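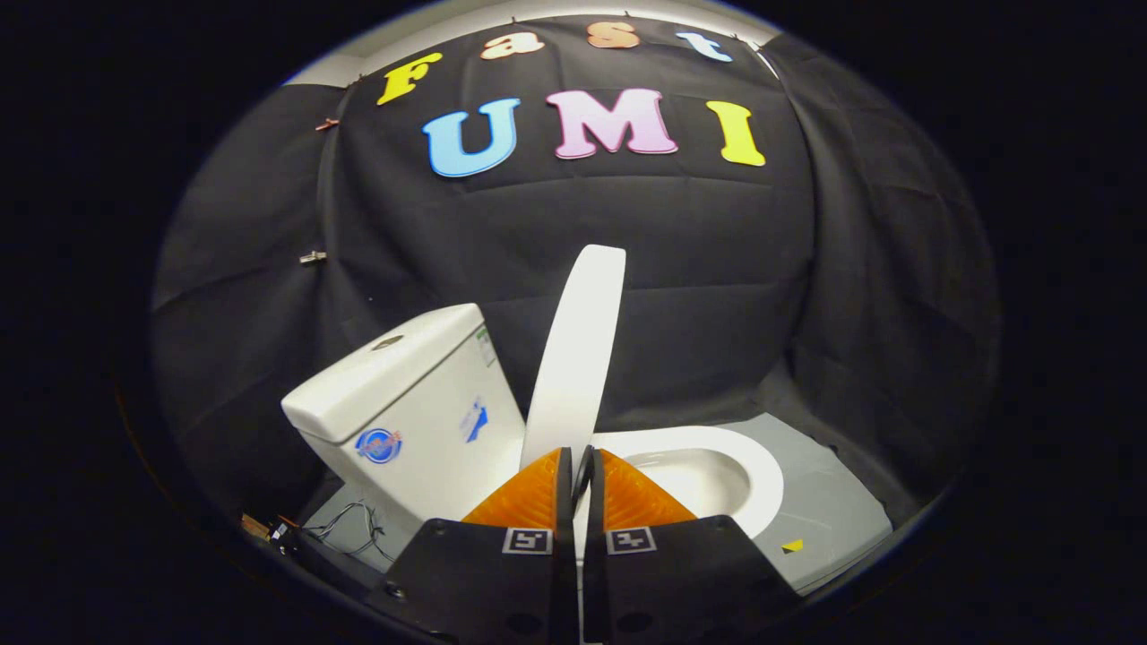 Jhun Manalo closes the toilet seat lid, counts to two, and starts again. He works the afternoon shift at Tetport, a small firm that gathers examples for companies training household robots. By November his log for this one bathroom task stood at 897 recordings.

The idea is simple. A person holds the gripper and does the job by hand, and each attempt is saved as one example. A learning system later studies the whole set and tries to work out how the motion should go. No robot arm is needed at this stage, so the work fits in a back office on Nividwood Street.

It is harder than it sounds. Manalo has to move at a steady pace and keep the fingers in view. If he bumps the rim or stops halfway, the attempt gets marked and set aside. Out of those 897 recordings, 822 were kept.

"People rush," says Mark Anthony Sebastian, who checks the files in the next room. "They get good at it, then they get too fast, and I can't use the last hour."

Sebastian also asks for variety – a different starting height, a slower approach, the left hand for a while. A set in which every attempt looks the same teaches very little, he says. He wants another 222 before the job goes to the client, Lotier.

Manalo takes a break at three and drinks his coffee standing up. After that he has the lid to do until six, and a set of cabinet doors waiting after it.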